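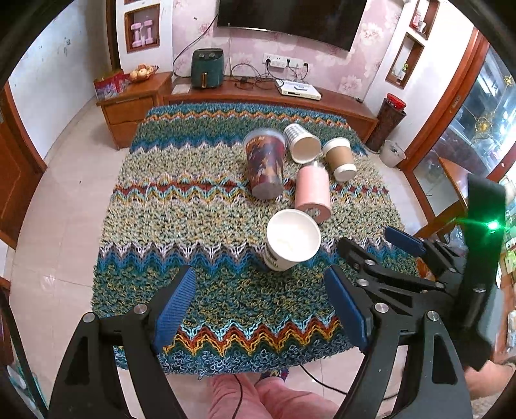 手で持って使うグリッパー。黒い二本の指の先に、青いパッドがついている。

グリッパーの手入れをしてみよう
フリボン(Flivon)こどもきかい教室 第13回

ロボットの手のうち、物をはさむ形のものを「グリッパー」といいます。人がにぎって動かす、手持ちのグリッパーもあります。指を開いて物に近づけ、閉じてはさみ、はこび、また開いてはなします。動きはかんたんですが、何度もくり返す道具なので、使う前と使ったあとに手入れをします。

今回は、手入れのじゅんばんを見ていきます。道具はやわらかい布、小さなはけ、ねじに合うドライバー、えんぴつとノートです。

1 電源を切る
かならず電源を切ってから始めます。指が急に動くと、手をはさむことがあります。分解や、ねじをしめる作業は、大人といっしょにします。

2 パッドを見る
指の先の青いパッドは、物に直接さわるところです。表面がでこぼこしているのは、つるつるした物でもすべりにくくするためです。みぞにほこりや糸くずが入ると、すべりやすくなります。毛足の長いしきものの上で使った日は、とくによく見てください。はけでみぞにそってはらい、そのあと布でふきます。
つめでこするのはやめましょう。パッドのはしがめくれていたら、そのまま使わず、新しいものと取りかえます。左右のうち片方だけがへっていても、両方いっしょに取りかえます。

3 ねじをたしかめる
黒い指には、丸い頭のねじがならんでいます。ねじは使っているうちに、少しずつゆるむことがあります。まず指を軽くつまんで、ぐらぐらしないか調べます。ぐらつくときは、ドライバーを頭のみぞにまっすぐ当てて、ゆっくり右に回します。止まったら、そこで終わりです。力を入れすぎると、ねじの頭がつぶれて、次に回せなくなります。

4 ケーブルをととのえる
グリッパーからのびるケーブルは、ひっぱったり、おり曲げたりしてはいけません。根もとのところがいちばんいたみやすい場所です。足もとを通るときは、ふまないように、先に通り道を決めておきます。しまうときは、大きな輪にしてゆるくまとめます。きつくしばると、中の線が切れることがあります。

5 開き方を合わせる
電源を入れ、指をいっぱいに開いてから、ゆっくり閉じます。二つのパッドがまん中でぴったり合えば、よい調子です。ずれているときは、電源を切り、3にもどってねじを見直します。開いて閉じる動きを16回くり返し、とちゅうで引っかからないかをたしかめます。

6 ためしにはさむ
さいごに、本物の物をはさんでみます。紙コップやふたつきのコップなど、かたさや太さのちがう物をいくつか用意し、横にたおしておきます。紙コップは強くはさむとつぶれます。つぶれずに持ち上がるところが、ちょうどよい力です。つつの形をした物は、パッドのまん中に当てないと、くるりと回ってにげてしまいます。

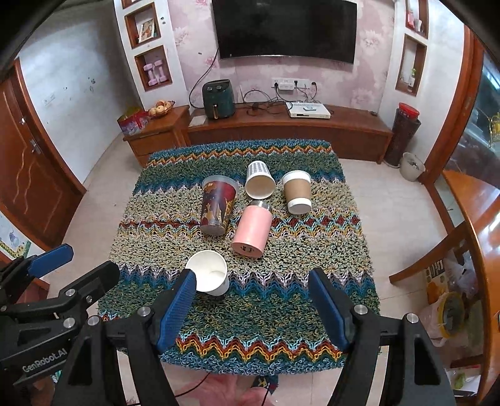

パッドは水であらってもいいですか、わたしは消しゴムのかすがついたとき、ティッシュでふいたら紙がくっついてしまいました、というおたよりがとどきました。

水であらうのは、パッドを取り外せるときだけにします。ついたままぬらすと、水が指のすきまから中に入るかもしれません。ふくだけなら、布を水でぬらし、かたくしぼって使います。ティッシュはでこぼこに引っかかってやぶれるので、毛ばだたない布が向いています。くっついた紙は、かわいたはけで一方向にはらうと取れます。あらったパッドは、日かげでよくかわかしてからつけてください。

ノートの書き方
手入れをしたら、ノートに書いておきます。書くのは次のことです。
・手入れをした時こく
・パッドのようす
・しめ直したねじの場所
・ためしにはさんだ物
なれてくると、全部で八分ほどもあれば終わります。同じねじの場所が何度もノートに出てきたら、ねじそのものを取りかえる合図です。

ことばのメモ
パッド……指の先につける、やわらかい当てもの。
ケーブル……電気や信号を送る線。

次回は、ケーブルのさしこみ口の手入れです。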